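Ticket: Wipe-down task, treadmill – episodes failing review
Project: Iltska (cleaning demonstrations for the mobile arm)
Status: Reopened, then closed with follow-up
Owner: Róisín Horgan

Okay, reopening this one because I closed it too fast last time, sorry! The reviewers at Dusard bounced 30 of our treadmill episodes and the only reason code on them was "contact unclear". I figured it was a lighting thing and moved on. It wasn't a lighting thing, or only a little bit.

First thing I tried was the exposure setting. I dropped it a notch and re-recorded a couple of episodes with the same wording on the task card. The glare off the belt got a bit better, and the reason code came back exactly the same. So I put the exposure back where it was (please leave it there, the Flelo checker hates mixed settings inside one batch).

Then I went and read our own collection rules, the Pacheco sheet, top to bottom. Section 2 says a wiping episode has to show the cloth on the surface for the whole stroke, and any lift has to be tagged as a lift. We weren't tagging lifts at all! Our labels had one long segment called "wipe rail" that ran from the first touch to the end of the clip, including every time the hand came up to refold or move over. For anyone training on that, the arm learns that hovering counts as cleaning.

I got on a call with Dusard in the afternoon and they were really nice about it. They'd rather have 14 clean segments than one long mushy one. They also asked us to say what the free hand is doing, which I'd never thought about, but if one hand is braced on the machine and the other is wiping, that's a different thing to copy than two hands out over the belt.

Same machine, same tissue, and under the new rules these two get different tags: 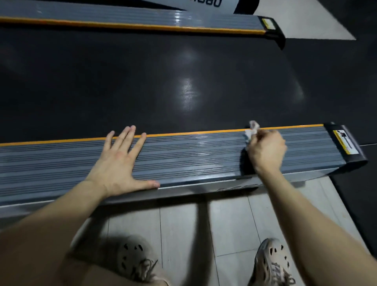
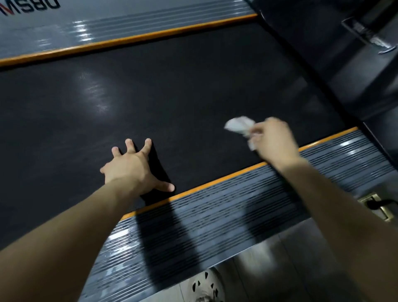
So, what I changed. The label list now has "wipe", "lift" and "reposition" as separate segments, plus a field for the free hand with "braced", "open" or "unsure". Use "unsure" when you can't tell if the hand is touching or just close – I'd much sooner see that than a guess. The surface goes in its own field too (rail or belt), and you don't change it until the tissue is down on the new one.

Power stays off at the wall for the whole session, by the way. That was already in the sheet but it was buried on the back page, so I moved it to the first line.

I relabeled nearly 200 segments with the new list and sent them over. Dusard took the batch with one note, a typo in a field name, and that one's mine. Fixed in the template now.

Still open: the Flelo checker doesn't know the word "reposition" and throws a yellow warning every time. Ignore it for now, I've put in a separate ticket. If you get a red one, stop and ping me before you upload.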